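In praise of the mottled worktop
By Rafia Rajput 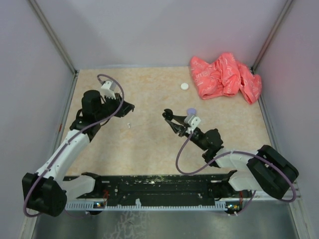 I have been in love with mottled surfaces for as long as I have had my own kitchen, and I'd like a few more people to join me. Plain white had a very long turn. Then we all went grey, and then it was that flat near-black that shows every fingerprint from the far side of the room. Meanwhile the old speckled, cloudy, marbled tops were being levered out and thrown into skips, and I could have wept! Look at what a soft peachy beige does with a bit of orange and cream drifting through it. The colour is so faint you could work at it all day and hardly notice, yet against those pale lavender-grey walls it glows. I'd never have dared put the two together from paint cards, and now I want them in my utility room.

My own worktop came with the flat, and the estate agent called it "dated" in front of me, as if it couldn't hear. It's a biscuity sort of colour with rusty flecks. I have rolled out pastry on it, cut patterns on it, repotted a whole family of geraniums on it and taken a sewing machine to bits on it. It forgives everything. A few crumbs vanish until I'm ready to deal with them, and a tea ring has to be quite determined before it gets noticed. (My sister says this is a reason to be against it. My sister wipes down her hob between courses.)

The usual complaint is that pattern makes a room busy. Loud pattern does, I'll give you that. I once rented a place with a green swirl you could get seasick on, and I ate most of my meals on the sofa. But a quiet mottle has no lines for the eye to chase, so it settles down behind whatever you're doing. Threads, screws and seed packets all show up perfectly well on it. What I do care about is a clean straight edge where the top meets the wall, and I'd spend money there before I spent it anywhere else. A wavering join will spoil the loveliest surface in the world.

The other complaint is that beige is boring, and I think that comes from meeting the wrong beiges. There's a greenish one that makes everybody look poorly, and a pinkish one that belongs on a hearing aid. Go towards peach and it's a different creature altogether, warm in the morning and better still under a lamp. Put something cool beside it, a lilac or a bluish grey, and don't match the two, whatever the person in the showroom tells you.

So if you've just moved in and there's a cloudy old top waiting for you, please live with it for a winter before you ring anyone. Give it a proper scrub, paint the walls and bake something messy. Mine is staying, flecks and all, and the geraniums are due another repotting on Saturday.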